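2025-12-16
Kitchen corner, second round of cleaning

Continued with the corner where we stopped in August. Martti Kettunen came in the morning and we first wrote down what was still on the list: the gray metal side, the glass unit behind it, the ledge under the unit, and the wall. Nine points in total, most of them small.

The gap is the difficult part. A normal cloth on a stick becomes thick when folded, and it pushes the dirt to the back. I tried the flat Mumix pad, it goes in better but must be changed often. Used six pads today, please order more before the holidays.
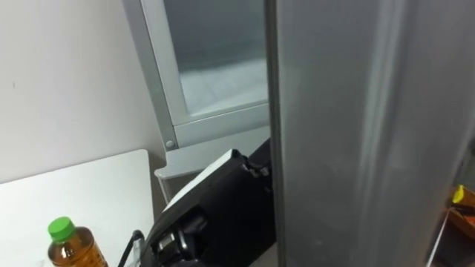
For the metal I went only up and down, along the brushing, with very little liquid. Circles leave marks that one sees later in side light. Katsuhiko Nagano prefers the Vuorinen spray for this, I find it leaves a film, so we should make one test patch each and compare next week.

Glass: wiped two times. I could not decide if the haze is on the inside or is simply how the glass is. Not to scrape it until we know. Martti will ask Kerthorpe if they still have the papers for the unit.

Ledge: there is a thin gap along the lower edge and crumbs can collect there. Soft brush first, then the cloth - the other order makes paste.

Wall: left for tomorrow. Only dry sponge, the paint is plain and would show every wet border.

Time used 31 minutes without the wall. Stick is back on hook 19.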